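Minutes - Copyright and Licensing Working Group, Wurkari Community Radio
24/12/2025, upstairs meeting room

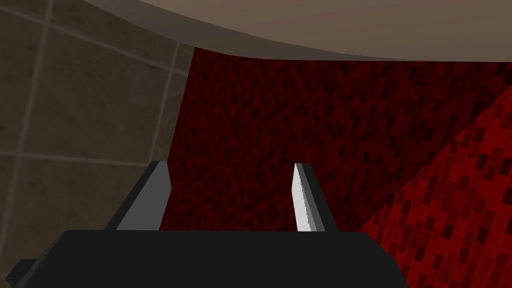 Minutes no. 39, page 2

**Opened** late, quorum present. Apologies taken as read. The previous minutes were accepted with one correction: the word "agreed" in the item on podcast licences was changed to "discussed", as no vote had been held.

**1. Letter from Kevitz**

The letter from Kevitz, acting for the Skikel catalogue, was tabled. It claims that the station's online archive contains 300 recordings used without permission, and offers to settle for a flat fee if we reply before the end of January.

Members had read the letter and were not impressed. It does not list the recordings. It does not say which rights Skikel owns in them, or whether it owns the songs, the recordings or both. The attached "sample schedule" has 39 titles. Two of those are spoken word programs made in our own studio, and another is a weather report.

It was asked whether the station could simply pay and be done with it. The feeling of the meeting was that paying a bill nobody has itemised would invite a second one. There was also some doubt that the offer would release us from anything, as the draft release covers "the identified works" and hardly any have been identified.

One member cautioned that a sloppy letter can still have a real claim somewhere inside it. This was accepted. At least some of the older music programs went into the archive before anyone checked what the broadcast licence covered. Our licence for going to air may not stretch to leaving a full program up for download, and the meeting did not want to lean on it until we have that in writing.

*Moved:* that the station write back asking for a full list of recordings, proof of ownership for each, and the dates on which they were found. No admission to be made and no fee offered. *Carried.*

*Moved:* that music programs from before the current licence be taken out of the public archive for now, with the files kept. *Carried, 2 against.* Those against asked it be recorded that they see this as doing Kevitz's work for it.

**2. Stojanović matching software**

The trial offer from Stojanović was looked at again. The software is meant to scan the archive and flag any commercial recordings. The brochure promises "near total accuracy" without saying how this was measured or on what sort of audio. Ours includes a lot of talking over the top of records.

In the demonstration it flagged the station's own theme, and missed a whole side of an album played straight through. The supplier put this down to settings - the meeting asked which settings and has had no answer since.

There was also concern about who keeps the results. A list of every possible infringement, sitting on another company's server, could be asked for in a court case. The terms are silent on this.

*Resolved:* not to sign. The offer may come back in April if the supplier answers the questions in writing.

**3. Presenter guidelines**

Draft 3 was circulated. The line saying that clips under 30 seconds are "always fine" is to come out, as no one could find any law that says so. The line about crediting the artist stays, with a note that a credit is good manners and does not replace permission.

The section on overseas presenters was held over. It relies on fair use, and it is not clear to the meeting why an American rule would help a station here.

**4. Other business**

A request to publish the Kevitz letter on the website was declined for the moment. It may be looked at again once there is a reply.

**Actions**

- Reply to Kevitz: secretary, draft to be sent around before posting
- Written advice on whether the licence covers downloads: chair
- Older music programs off the public archive: web team
- Guidelines, draft 4: program coordinator

Next meeting to be set by email. Closed 8.50 pm.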